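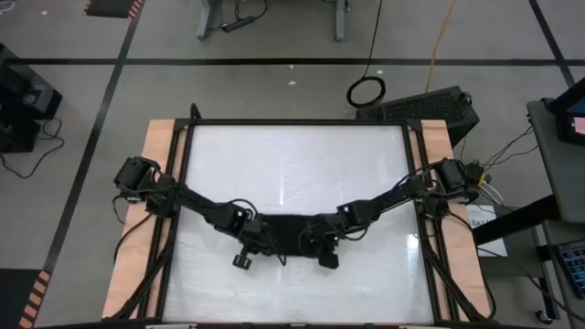 *Trandville, 20 August 2018*

**Streaks on a white table top, and a question about the wood**

**lindenpanel** wrote:

Good evening to all. I am asking for advice about the surface of my work table. It is a white panel, a little glossy, inside a thin black metal frame, with light wood along both long sides. I cleaned it in the morning and still there are streaks and smudges across the white. They are faint, but I see them every time I sit down.

I bought the panel second-hand from Monlow for 78 and the seller did not know the material. Until now I have used the Morico spray and kitchen paper. Should I change the spray, the paper, or both? And may I use the same product on the wooden sides?

---

**oldvarnish** wrote:

Change the paper first. Kitchen paper leaves small fibres and pushes the grease from one place to another. Take a microfibre cloth, warm water and one drop of washing-up liquid. Wipe along the length of the table, then dry with a second cloth. Keep the spray away from the wood.

---

**tramline_486** wrote:

I do not agree about the washing-up liquid. On my white desk it was the reason for the streaks. One drop is already too much if the water is hard, and in our town it is very hard. I use distilled water only, and for finger marks a little alcohol on the cloth.

---

**oldvarnish** wrote:

Alcohol on a material which the owner does not know? I would not give this advice. On acrylic it can make fine cracks, and these you will never wipe off.

---

**tramline_486** wrote:

I said a little, and on the cloth. But I accept that he should test it on the underside before.

---

**lindenpanel** wrote:

Thank you both. The underside I can reach only at one corner, but it is enough for a test. How long must I wait to be certain?

---

**oldvarnish** wrote:

Leave it overnight. If the spot is dull in the morning, no alcohol.

---

**pebble_and_pine** wrote:

About the wood nobody has answered yet. Is it oiled or raw? Put a drop of water on it. If the drop goes in and makes a dark spot, it is raw and will take every dirty hand. I gave mine two thin coats of Bitar hard wax, with 8 hours between them, and it has stayed clean for six years.

Put masking tape on the black frame before you begin. Wax on metal looks terrible, I know this from my own table. And the carpet too, please cover it. A grey carpet forgives dust but it does not forgive wax.

---

**tramline_486** wrote:

Wax I would leave for April, when the windows can stay open. The smell of Bitar is strong in a room with carpet.

---

**pebble_and_pine** wrote:

In August the windows can also stay open :)

---

**lindenpanel** wrote:

The drop went in directly, so the wood is raw. I will order the wax this week. For the white part I begin with two cloths and distilled water, and the test in the corner will be done tonight. I will write here what the spot looks like.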